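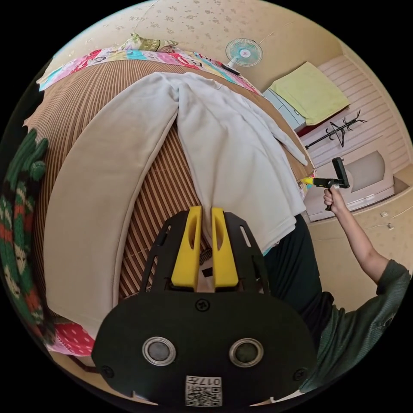 4장 손 그리퍼로 옷 개기: 작업 준비와 첫 주 운영

이 장은 숙소 세탁물 정리 업무에 Cultgate 시스템을 들여놓는 사업장에서, 실제로 손을 움직이실 정리 담당자분들과 그 곁에서 근무표를 짜실 현장 책임자분들을 위해 썼습니다. 앞의 세 장이 설치와 배선 이야기라 조금 딱딱하셨을 텐데, 여기서부터는 사람 이야기가 많이 나오니 차 한 잔 옆에 두고 천천히 읽으셔도 괜찮습니다. 처음 며칠 동안 하실 일은 평소와 같은 옷 개기이고, 다만 맨손 대신 손 그리퍼 두 개로 하신다는 점이 다릅니다. 연한 회색의 큼직한 옷을 침대 위에 길게 펼쳐 놓고 노란 집게 손가락 사이에 천을 살짝 물린 모습이 바로 이 장에서 익히실 기본 동작이에요. 이렇게 모인 동작을 바탕으로 나중에 접기 로봇이 단순한 품목부터 맡게 됩니다.

4.1 시작하기 전에 알아 두실 것

Droltdale 숙소동에서 먼저 써 보신 분들이 가장 많이 물으신 것은 기계 조작법이 아니라 "그럼 제 일은 어떻게 되나요?"였습니다. 당연한 질문이고, 설명서라고 해서 건너뛸 수는 없다고 생각했습니다. Droltdale에서는 수건과 베갯잇처럼 모양이 일정한 품목을 로봇에 넘기고, 담당자분들은 얼룩 확인, 단추와 지퍼 점검, 손이 많이 가는 옷을 맡는 쪽으로 업무를 다시 나누었습니다. 서서 같은 동작을 되풀이하는 시간은 줄었지만, 옷을 살펴보고 판단하는 시간은 늘었습니다. 편해졌다는 분도 계셨고, 머리가 더 피곤하다는 분도 계셨어요. 두 이야기 모두 근무표를 짜실 때 참고해 주세요.

참고: 업무 분담을 바꾸실 때에는 로봇이 가동되기 전에 담당자분들과 먼저 이야기를 나누시기 바랍니다. 부록의 면담 양식을 그대로 쓰셔도 되고, 사업장에 맞게 고쳐 쓰셔도 됩니다.

4.2 작업 자리 준비

1. 옷 한 벌을 길게 펼칠 수 있는 평평한 자리를 고릅니다. 작업대가 없으면 침대도 괜찮습니다. 실제 숙소의 침대에서 작업한 기록은 작업대에서 한 기록만큼 쓸모가 있습니다.

2. 옷이 놓일 자리에서 작은 물건을 치웁니다. 리모컨이나 전화기가 옷 밑에 들어가면 집게 끝에 함께 물릴 수 있습니다. 베개와 담요는 옷에 닿지 않는다면 그대로 두셔도 됩니다.

3. 바닥에 전선이 지나가는지 살펴보시고, 발이 닿는 곳이라면 벽 쪽으로 옮깁니다.

4. 방의 전등을 켜고, 펼쳐 놓은 옷 위로 몸 그림자가 크게 지지 않는 쪽에 자리를 잡습니다.

5. 그리퍼에 붙은 라벨의 번호를 작업 일지에 적습니다. 왼손과 오른손 것을 따로 적어 주세요. 교대할 때 두 개가 바뀌는 일이 생각보다 잦습니다.

주의: 줄무늬가 있는 깔개나 무늬가 촘촘한 담요 위에서도 작업은 할 수 있지만, 작업 중에 깔개를 바꾸지는 마세요. 바꾸셔야 한다면 기록을 끝낸 뒤 새 기록으로 시작하시면 됩니다.

4.3 쥐는 법과 첫 번째 옷

손잡이를 쥐실 때 힘을 너무 주지 마세요. 처음 쓰시는 분들은 대개 망치를 쥐듯 꽉 잡으시는데, 그러면 오전이 가기도 전에 손목이 뻐근해집니다. 손바닥 전체로 편하게 감싸고 방아쇠는 검지로 당기시면 됩니다.

1. 옷을 펼치고 소매나 바짓가랑이가 어느 쪽으로 뻗어 있는지 눈으로 먼저 확인합니다.

2. 한쪽 그리퍼의 두 손가락을 벌려 천의 가장자리에 가져갑니다. 천을 찌르듯이 누르지 말고, 옆에서 미끄러져 들어가듯 다가가세요.

3. 방아쇠를 천천히 당겨 천을 뭅니다. 두꺼운 옷은 한 겹만 물어도 충분합니다.

4. 다른 쪽 그리퍼로 반대편을 물고, 양손을 함께 들어 접을 선까지 옮깁니다.

5. 천을 내려놓은 뒤 방아쇠를 풀고 3초 동안 손을 멈춥니다. 시스템은 이 멈춤을 보고 한 동작이 끝났다고 판단합니다.

6. 다 접을 때까지 같은 순서를 되풀이합니다.

앉아서 하셔도 되고 서서 하셔도 됩니다. 다만 무릎 위에 옷자락이 걸쳐 있으면 접는 동안 옷이 딸려 오기 쉬우니, 마지막 접기 전에 한 번 걷어 올려 주세요. 접은 모양이 마음에 들지 않더라도 맨손으로 다듬지는 마시고, 그리퍼로 다시 물어 고쳐 주시면 좋겠습니다. 서툴게 고친 동작도 귀한 기록입니다. 접기 로봇이 실수한 다음에 어떻게 해야 하는지는 그런 기록에서 배우거든요.

주의: 그리퍼 손가락 사이에 맨손가락을 넣지 마십시오. 천이 끼었을 때는 방아쇠를 완전히 푼 다음 천을 빼내십시오.

4.4 첫 주의 분량과 휴식

Gutska 사업장은 준비 기간에 모두 1058벌을 기록했습니다. 이 숫자를 목표로 삼지는 말아 주세요. 옷의 종류와 인원이 사업장마다 다르고, 서두른 기록은 나중에 지우게 되는 경우가 많습니다. 첫날은 한 사람이 9벌이면 넉넉합니다. 평소 속도에 비하면 답답하실 정도로 적은 양이지만, 손에 익지 않은 도구를 쓰는 날이니 그만큼만 하시고 남은 시간에는 원래 하시던 방식으로 일하셔도 됩니다.

현장 책임자분들께 부탁드립니다. 그리퍼 작업 시간은 평소 작업량 집계에서 빼 주시기 바랍니다. 느려진 속도가 담당자 평가에 그대로 들어가면, 다들 천을 급하게 잡아채게 되고 손목도 기록도 함께 상합니다. Zariņš 안내판을 쓰시는 곳이라면 설정 메뉴의 '연습 근무' 항목을 켜 두시면 집계에서 자동으로 빠집니다.

4.5 로봇에 품목을 넘길 때

품목별 화면에 표시되는 접기 점수가 85를 넘으면 그 품목을 로봇에 넘길 수 있습니다. 점수가 넘었다고 해서 바로 넘기실 필요는 없습니다. 바쁜 날을 피해 한 품목씩 옮기시고, 옮긴 첫날에는 그 품목을 가장 오래 다뤄 오신 분이 결과를 살펴봐 주시면 좋습니다. 모자 달린 윗옷이나 긴바지처럼 늘어지는 부분이 많은 옷은 점수가 천천히 오르니 마지막 순서로 두세요.

로봇이 접은 옷을 사람이 다시 접게 되는 일이 잦다면 화면 아래쪽의 '되돌리기'를 눌러 그 품목을 담당자 업무로 돌려놓으십시오. 되돌리기는 현장 책임자뿐 아니라 정리 담당자도 누를 수 있고, 따로 승인을 받지 않아도 됩니다. 되돌린 품목의 기록은 지워지지 않으며, 다시 넘기실 때 이어서 쓰입니다.

4.6 하루를 마칠 때

1. 두 그리퍼의 손가락에 묻은 보풀을 마른 천으로 닦습니다.

2. 방아쇠를 몇 번 당겨 보아 뻑뻑한 곳이 없는지 확인합니다. 뻑뻑하면 일지에 적고 예비품으로 바꿉니다.

3. 집게 쪽이 눌리지 않게 보관함에 넣습니다.

4. 일지의 '오늘 불편했던 점' 칸을 채웁니다. 손목이 아팠다든지 방이 어두웠다든지, 짧게 적으셔도 좋습니다.

보관함 충전과 기록 전송은 5장에서 이어집니다.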